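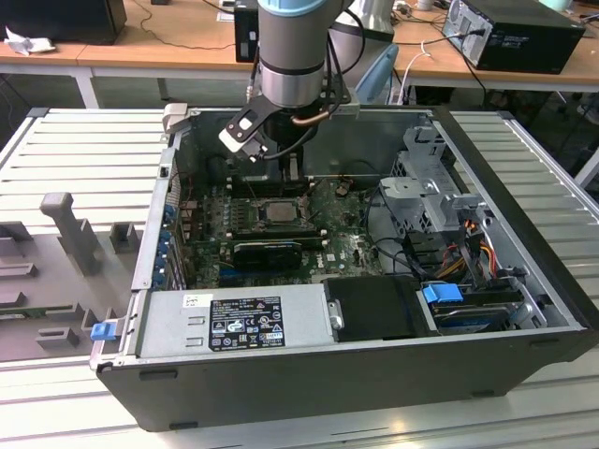 Stestlow Computer Forum > Repairs and Upgrades
Old office tower, strip it or keep it?

grustberg_tom
Posted 2023-04-05
I've got an old office desktop with the side off and the cooler out. The processor is still in the socket. It has a black graphics card, a drive cage and the original power supply. I wanted to get it going as a spare machine for letters and email. Is it worth the bother, or should I take out the useful bits and recycle the rest?

skoltard
Keep it. Clean the old paste off the processor, put new paste on and refit the cooler. Paste and a can of air cost me 15 pounds in January and I did two machines with it.

pumafan19
I'd strip it. Office towers like that often have odd-shaped boards and power supplies, so when one part goes you can't just buy a normal one. Take the drive and the card and let the rest go.

skoltard
Plenty of them take standard parts. He should measure the power supply before anyone tells him to bin it.

pumafan19
Fair enough on measuring. I still wouldn't spend money on it. My last one used more power sitting idle than my laptop does working.

grustberg_tom
I'll measure it tonight. Does the drive need anything special to come out? The latch is blue plastic and I don't want to snap it.

halfpint
On most office cases the blue bits are the ones you're meant to touch. Unplug both cables from the drive first, then squeeze or lift the latch. If it won't move, stop and look for the manual. Old plastic goes brittle.

skoltard
Same for the slot covers. And lay the case on its side while you work on it, the board is much easier to get at.

benchmark_b
Don't open the power supply itself, whatever you decide. Leave the machine unplugged as well.

pumafan19
Agreed on that one.

grustberg_tom
Thanks all. I'll buy paste and try it first. If it won't start I'll take the drive out and drop the rest at the Stestlow tip.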